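Zuvcombe Community Help > Simulation > Gripping and handoff

Move to A1 D5 reports complete but the slot is still empty

Posted by Aarti Rawat, May 31, 2021

I have a lab cell in the Gimau simulator and one step of my routine is failing without raising a fault. The step is supposed to pick a part off the perforated table and set it down at deck position A1 D5. The log says pick complete, then place complete, and then the next step starts. Nothing is in D5.

It doesn't happen every time. I ran the routine 1,000 times over the weekend with randomized start positions for the part, and it failed often enough that I can't use the results. The log for a bad run looks just like the log for a good one, so I only find out when a later step goes to D5.

The arm has the stock Dallberg two-finger gripper model on it. I changed nothing in the finger geometry. The other deck positions have their usual items (tip racks or plates in the yellow and blue holders, the reservoir at D2, the flat plate at D4) and I haven't seen a problem with any of those, but I also don't move any of them in this routine.

I saved the wrist view from one of the bad runs.
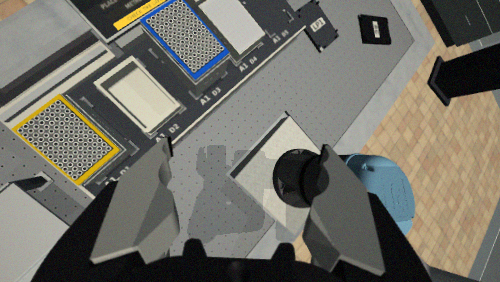

Wrist view, gripper open, A1 D5 unoccupied.

What I have checked so far:

The target name is A1 D5 and not one of the others. The approach height is the default. The close command is sent, I can see it in the log. The wait after close is set to 3,000 ms, and making it longer changes nothing. I also get the same thing with the speed turned down.

The second thing I don't understand is the indicator for D5. I expected it to tell me if there was something in the slot. In the overview all four lights are green, D5 too, and D5 is just the corner brackets.

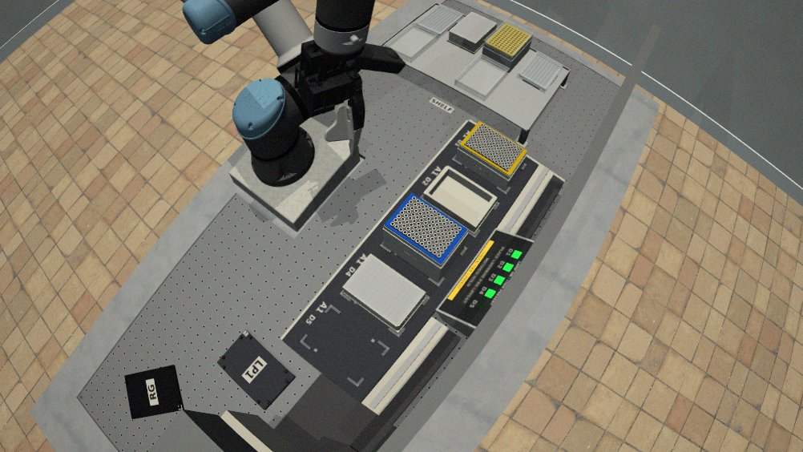

Overview of the cell. Green lights at D2 through D5, no plate at D5.

My real worry is that this routine is going to be moved to the physical cell in June. If it can say "complete" with nothing in the fingers there too, I would like to fix it now. Is this a gripper setting or a bug?

Liette MacDonald

There are two separate problems here and I would fix them in this order.

First, the missing fault. In Gimau "pick complete" means the fingers got the close command and the motion ended. It does not mean they are holding anything. Open the pick step, go to the result tab, and look for "require contact on both fingers". On a new routine it is off. Turn it on and also set a minimum grip width. If the fingers close past that width, the step faults and the arm stays where it is. Set the width a little under the real width of your part. If you leave it at zero the check will pass on an empty grip, so don't skip that.

Then do the same on the place step. There is a "verify occupied" option for the target slot. Turn it on for D5.

Second, the light. By default the deck indicators follow the slot state, and the slot state is written by the place step when it ends. So your place step ran with empty fingers, wrote D5 as filled, and the light went green. You can bind the indicator to the slot sensor in the deck settings. I do this on every deck. Please don't use those lights as an interlock on the physical cell until you have confirmed what they are wired to over there.

None of this explains why it misses, it only makes the miss stop the run. For that I'd need to know where the fingers are compared to the part at the moment before close. Can you pause a bad run there and post the wrist view? Also post the step number in the log where it goes wrong.

Aarti Rawat

Thank you. I turned on both checks and the minimum width and now it faults like it should. The first one came at log line 3,128. I ran that same seed again with a pause before the close.
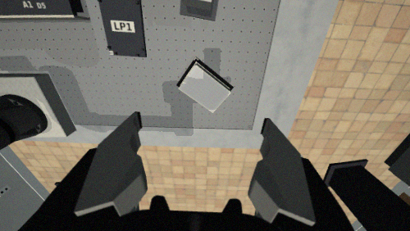
Paused before close. The small block is ahead of the fingertips.

The fingers are still open and the block is not between the tips, it's farther up the table toward LP1. One fingertip is over the border next to the board. So closing from there would get nothing.

The pose readout says the arm reached its target, so I think the target itself is wrong.

Trình

had the same, reinstalled and it went away. maybe try that

Liette MacDonald

I wouldn't reinstall. It will reset your deck file to defaults, and if that makes the miss go away you still won't know which setting did it.

Your pause helps a lot. If the arm says it is on target and the part is somewhere else, look at which frame the pick target is saved in. In the pick step there's a field called "reference". If it says "table", the pick pose is a fixed spot on the board and your randomized starts are not being followed at all. You would then get a good pick only when the part happens to spawn close to that spot, which would fit the mix of good and bad runs. Change it to the part itself and teach the grasp again.

If it already says "part", check the tool offset. There are two entries for the Dallberg gripper in the library and one of them has the tool point at the flange. With that one you are off by the length of the fingers, 100 mm on my model. Measure yours, don't copy my number.

One more thing for the move to hardware. Run the first passes at reduced speed with nobody inside the guard, and test the empty grip on purpose: take the part away, start the routine, and make sure it stops at the pick. Then put something in D5 by hand and make sure the place step refuses to go. Reset and clear the slot state between the two tests or the second one tells you nothing.

Aarti Rawat

Reference was set to "table". I must have copied the step from an older routine where the part never moved. Changed it to the part and taught the grasp again. The seed that failed at 3,128 now picks and places.

The D5 light is on the slot sensor now and stays off until the block is down. I'm starting the full set of runs again tonight with both checks left on, and I'll add the empty grip test to the startup sheet for the physical cell.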